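Workshop notebook: drinkware, enamel test pieces
23 February 2019
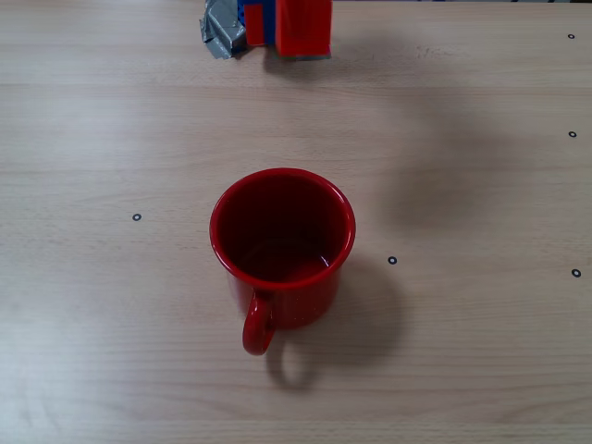

ENAMEL / RED / MUGS

Red mug, first of the Cisley pieces to go through the full set of checks. Looked at on the light wooden table under the overhead light. Notes are for me and for Piret, who takes over the bench in the week.

Body is a plain cylinder with a very slight taper towards the base. Rim is rounded and thick, near enough circular by eye. Ring gauge still to be used on it. The rim takes a thin pale highlight along one side and the line of it runs cleanly round the curve. On the rejected Vitico piece the same line wandered, which is how Noeline found the flat spot.

Colour outside is a strong tomato red, glossy. Inside it goes a good deal darker, deep crimson and close to maroon on the far wall, with a lighter patch on the floor of the cup. I would not write this up as a colour fault. The inside of any glossy red cup reads darker when looked into from above, and the only fair comparison is a flat test tile fired in the same load. Tile is in the drawer, not yet compared. Dalia wants both read on the meter before anyone puts the word "maroon" in a report again.

Handle is a closed loop in the same red, rounded at the lower end, with a slim opening. The opening is my main query. Tomás can get two fingers through on his own mug at home and thinks anything less is a nuisance with a hot drink. The drawing gives an outside dimension for the handle and leaves the opening to follow from the section, so a heavy coat closes it up. Measure before and after the second coat on the next pieces. The lower end of the loop stops just above the table, so it has clearance, but I want a figure for it. Feeler gauges are with Priit.

Procedure for the rest of the set, so that we all do the same thing:

Wash in warm water with a drop of washing-up liquid, rinse, dry with a lint-free cloth. No scouring pad.
Weigh dry, then fill to the brim and weigh again.
Stand on the surface plate and try for rock at four points round the base.
Rim: ring gauge, then a cotton bud all the way round. Any snag of fibre gets marked in pencil on the record card, with the handle taken as six o'clock.
Hot fill, water at 100 degrees, stand for 3 minutes, empty, then cold tap. Repeat. Look for crazing with the hand lens, mostly at the handle joins and where the wall meets the floor.
Lemon juice spot on the outside near the base, covered with a watch glass, overnight. Wipe and compare gloss.

The handwash trial is separate. Vītola asked for 1,000 wash cycles and we have no sensible way of doing that by hand. Suggested a shorter run with gloss readings at intervals, then a decision in July when the second load is back from the kiln. No reply yet.

Handle pull: the old jig is too wide for this size. Priit has a webbing strap that might do instead. Load to be applied slowly and held. Steel underneath should bend long before the join lets go, but enamel cracks at very little movement, so stop at the first tick and write down the load.

On lighting. The overhead panel is diffuse and gives a soft grey shadow with no hard edge, fine for general looking and for shape. It is poor for orange peel. For that use the strip lamp from the side and turn the mug slowly, watching the reflected edge. Please switch the overhead off while doing it. Two of last week's cards say "surface good" and have no note of which lamp was on, so those pieces need looking at again.

Sidel cards: the new ones have a box for volume but none for weight. Write the weight in the margin until they are reprinted.

Outstanding
Handle opening and base clearance, both in mm.
Tile against mug on the meter, inside and outside.
Ask Cisley whether the inside has the same number of coats as the outside. Their sheet says "as standard".
More watch glasses. Down to 2.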